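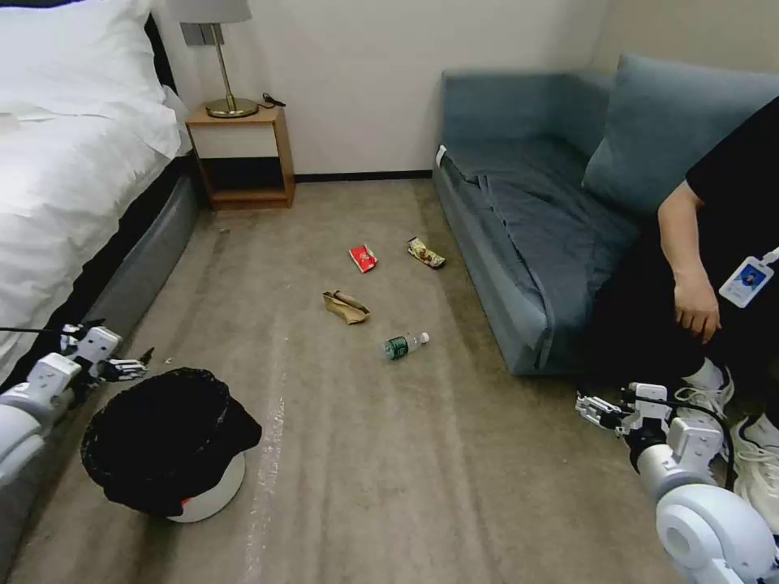 Sleeping away from home

I have never slept well in a bed that isn't mine. For years I put it down to the mattress, but I stayed at my sister's in May, on the same make of mattress as ours, and was still awake at two.

So I have been keeping notes. The main thing seems to be noise. At home there is a bus every 12 minutes until late and I don't hear any of them. In Skanach there was one owl and I heard all of it. Earplugs helped a bit. The foam ones from the chemist in Aitken are better than the wax ones and come in a bag of 30, which lasts me most of a year.

Second is supper. If I eat after nine I'm done for, and when travelling I nearly always eat after nine. 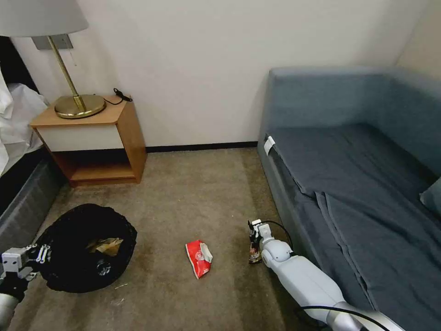 I also read for too long. At home I manage two pages. Away, I got through almost 300 pages of a very dull history of canals in three nights, and could tell you now what they paid the lock keepers.

What has worked best is taking my own pillowcase. I felt daft packing it, but it smells of our washing powder and I dropped off in half the time. Alun Gwynne at work takes his whole pillow – he drives, so he has the room.

Next trip is Ukwood, two nights. I'll try the pillowcase, an early supper and no canals.

Posted 25/04/2005

Comments

Marion: Try a fan. We take a little one everywhere, even in winter.

T.B.: What was the canal book? Asking seriously.

Olletti: Pillowcase tip works for children too. Ours is 10 and won't go anywhere without hers.

Contact me | Copyright, all posts | Back to top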